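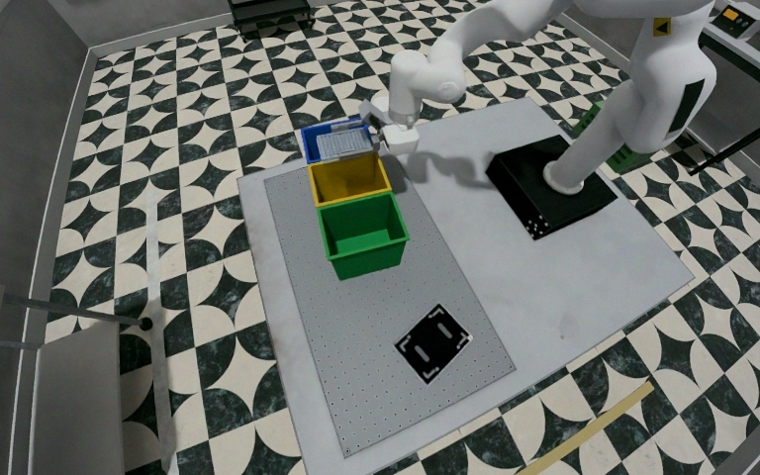

Sim of the sorting cell, blue bin end

Rack drops into the wrong place, then faults – help?
stinerix_fan, June

Hi all, long-time reader and first-time poster, so bear with me! We run our rack sorting job in simulation before it goes anywhere near the real cell at Jundivby, and out of 1373 runs, 205 ended with a grip fault. The arm goes for the rack, the fingers close, the width check disagrees with what it expected, and everything stops. I've redone the finger offsets twice (a whole evening each time, and a lot of tea).

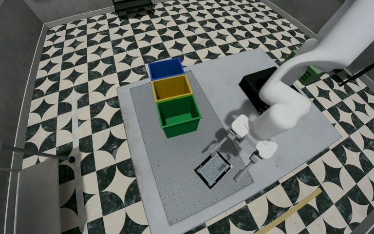

Geum-ok Ahn: I'd leave the offsets alone, dear. We had the same fault code on the Dullik setup and it was the contact friction on the rack. Put the old value back and see.

sheikh_cell wrote:
With respect, I don't buy friction. A slipping rack faults during the lift, and you say yours faults at closing. Check the angle of the approach first. The tray is turned on the board, and if the wrist is even 4 degrees off, the pads meet the rack skewed and the width reads wide.

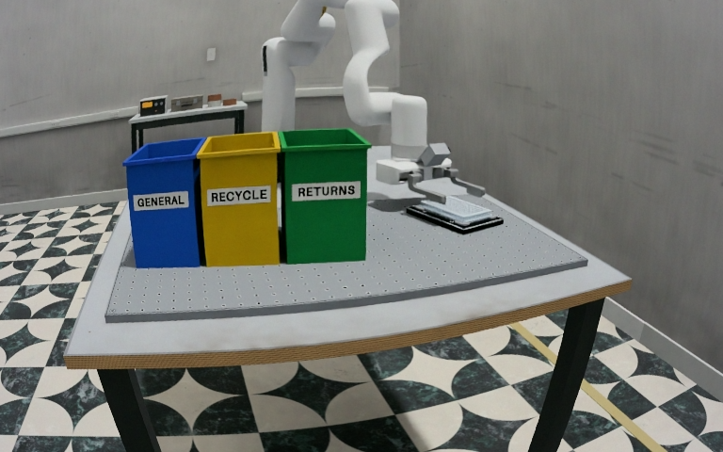
Update from stinerix_fan, 9 pm

Well, thank you both, I've had a lovely time arguing with my own log file. The faults start at run 1311 in one batch and they're scattered all over the others, so I can't pin it on a single change. What I did find is that the width check fires before the fingers have settled,

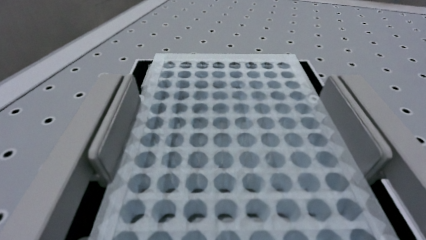

and so I've added a short wait ahead of it and started a new batch. I'm still a bit nervous about the real cell, where a dropped rack means a full stop and a cleanup. Geum-ok, I'll try your friction value after that, one thing at a time.

sheikh_cell wrote:
A wait only hides it. Please log the wrist angle too.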